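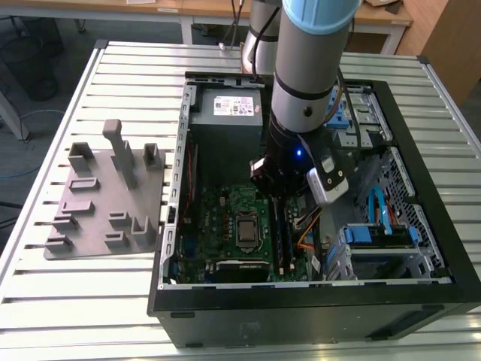
Moving an old desktop to quiet home storage duty

The old tower has been demoted. It now holds backups for the household and sits in the hall closet under the name Radwan. Setup took one Monday evening, most of it spent waiting on the first full copy.

The job is simple. Every night at 3 a.m. it pulls changed files from the two laptops, writes them to a mirrored pair of disks and goes back to sleep. I keep 4 weekly snapshots and drop the rest. The first copy came to 504 GB, of which some 89 GB was duplicate photos I should have deleted years ago.

Idle power was the main worry. Turning off the unused onboard controllers in the firmware helped a little – letting the disks spin down helped more. The fan curve needed three tries before the closet stayed quiet at night.

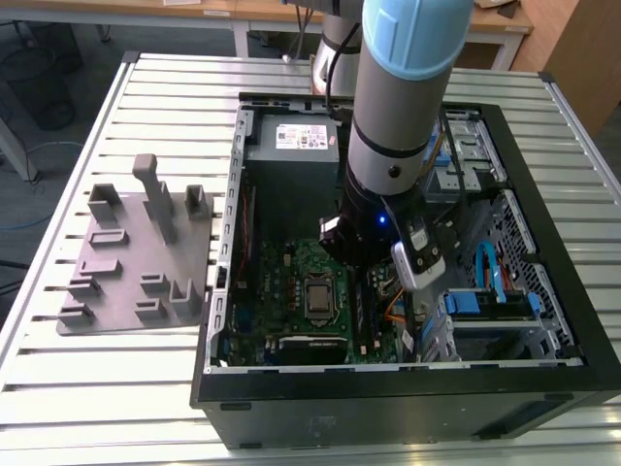
Tower case on its side, side panel off.

Restores matter more than backups, so I test one folder a month. The last test failed on file permissions – my mistake in the copy options, now fixed. Next up is an offsite copy, probably a single encrypted disk kept in a drawer at work.

This site uses cookies to remember your preferences. Accept | Decline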